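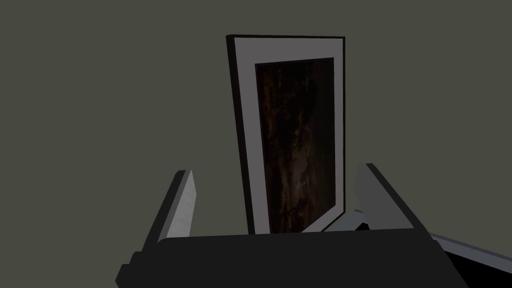
Progress Report to the Dalteo Fund: Two-Arm Household Handling Project
Prepared by Rhydian Bevan, Tendthorpe Shared Workshop, Brorkbridge
Period ending in December

1. Work in simulation
Handling tasks are being developed in a simulated home before the arms are assembled on the workshop bench. A total of 132 trial runs were logged in the period. The framed picture remains the hardest object for the gripper, and its approach path is being rewritten. The second task concerns the tray, which carries a DJ controller and a pair of headphones. One arm works over the tray while the other is kept to the side — an arrangement that will be reviewed once both arms can be planned together.

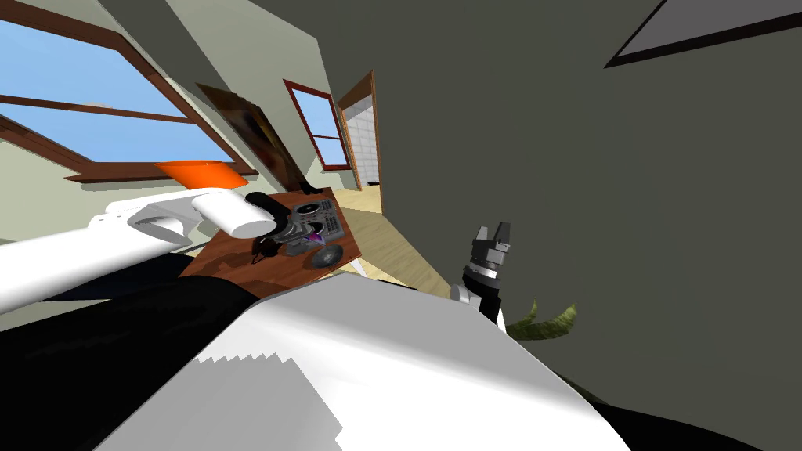
2. Physical build
The base plate has been cut and drilled. Both shoulder joints are assembled, and wiring of the left arm has begun. Doucette delivered the replacement motor drivers 11 days behind schedule, and the first powered test has moved to the next period as a result.

3. Budget
Of the 3,000 awarded, 45 percent remains unspent. No change to the award is requested.

4. Next period
The workshop will complete the wiring, carry out the powered test with the emergency stop fitted, and repeat the tray task with revised finger spacing. Results will be sent to the Fund with the next report.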